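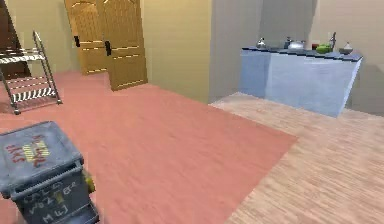 Do we really need the whole series at once?

I buy my books one at a time, and I'm starting to feel like a nuisance for it. Last month I went into Flenora, the bookshop near my work, to get the second Grivine novel. They had it, but only in the boxed set. All of them in a slipcase, 188 dollars, with a ribbon on it. Could I have just book two? I could not. They could order it in, if I didn't mind waiting until July and getting a cover that doesn't match the one I've got at home.

I know the argument for sets. They look lovely on a shelf, they work out cheaper per book, and you never get caught on a cliffhanger at eleven at night with the shops shut. Fine. I'd only point out that "cheaper per book" assumes you were going to read every one of them, and I have my doubts about how many people do. I've been in plenty of houses with a full set where the first spine is cracked and the rest look like they came off the truck that morning.

My other grumble is what it does to the writing. When a publisher sells a series as one lump, book three doesn't have to earn its place any more. You've already paid for it. The third Grivine (I borrowed it in the end) spends around 70 pages on a boat trip where the characters remind each other what happened in book one. I can't believe an editor would have let that through if readers were still deciding, book by book, whether to carry on.

Then there are the subscription boxes. Plirnanano is the one everybody in my feed seems to get, with the candle and the enamel pin and the special sprayed edges in a colour you don't get to choose. I tried it for two months. I got two hardbacks I'd never have picked up, and I finished one. People tell me that's the fun of it, being pushed outside your usual taste. Maybe. The library will do that for free, and it doesn't send a candle that smells like a wet cardigan.

I'll admit the Chu editions are nicely made. Proper paper, sewn binding, a typeface I can read without my good glasses. They still sell single volumes too, although I notice the website buries them under the bundles and you have to scroll a fair way to find them. If they drop the singles I'll be cross, and I'll probably write to them about it.

I've gone back to second-hand for now. My copy of Grivine two has somebody's shopping list in the back and a cover from a different decade to the first one. It cost me less than lunch, and I'm halfway through.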